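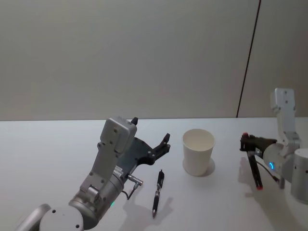
SITE VISITS

4 min read

Water treatment at the Jedell works, January

The Jedell works supplies Pelov and the villages to the north of it. The tour began at the intake and followed the water downstream, and I have kept to that order.

Raw water comes from the Himon reservoir by gravity main. Coarse screens take out leaves and sticks, then coagulant is dosed ahead of a static mixer. Dose is set by jar test at the start of each shift and trimmed on raw water turbidity. In January the water is cold and floc forms slowly, so the flocculators run at reduced paddle speed — the operators prefer this to raising the dose.

Settled water passes to 16 rapid gravity filters, sand over gravel with an anthracite cap. Three were out of service for media replacement. The old anthracite had lost depth through years of backwashing, and the top layer had mixed with the sand. Backwash is air first, then water, started on head loss or on time, whichever comes first. Wash water goes to a lagoon and is returned to the inlet after settling.

The contact tank holds 1000 cubic meters. Baffles were added by Mabaso, the contractor for the last upgrade, to cut short-circuiting. Tracer results were on the wall of the control room, but the axis labels were too small to read from the walkway.

Sludge is thickened and pressed on site. The press hall is loud, and ear protection is handed out at the door. Cake leaves by truck.

Visits start at 10 a.m. from the lower gate. The filter gallery has steep stairs and no elevator.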